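Is the vinyl of Closer worth it if I already own the CD?
Posted in Albums & Listening by satville_sue

I've had the Drerkow album Closer on CD for years and I love it to bits, mostly for the quiet songs in the middle where it's just the two voices and a guitar.

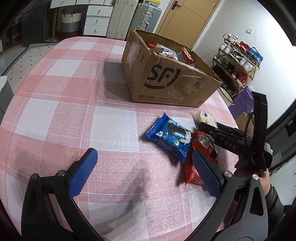
Anyway, I've seen the LP listed at my local shop for over 100 quid, which made my eyes water a bit. The chap behind the counter swears it's a different mix, with the organ much further back and an extra verse on track 9. Is he right or is he trying to shift stock? My turntable is decent but nothing fancy.

tapehiss
He's half right! I've got both and the organ really is lower on side 2, so you hear the fingers on the strings a lot more (lovely on headphones). The extra verse I'm less sure of. I think he means the long fade, where they carry on singing under the strings and it goes on a good while after the CD has stopped. My copy has a bit of crackle in the opener, so ask to hear it before you hand over that sort of money. I paid far less for mine in January, but that was from a friend having a clear-out.

Bošković
just stream it

wobblydeck
I'd wait. There were 3 pressings as far as I know and only the first one has the different mix, the later ones sound like the CD to me. Look at the back of the sleeve: if the lyrics are printed there it's a first, if they're on a loose sheet it isn't. I bought the wrong one and I'm still a bit sore about it. Nice sleeve though.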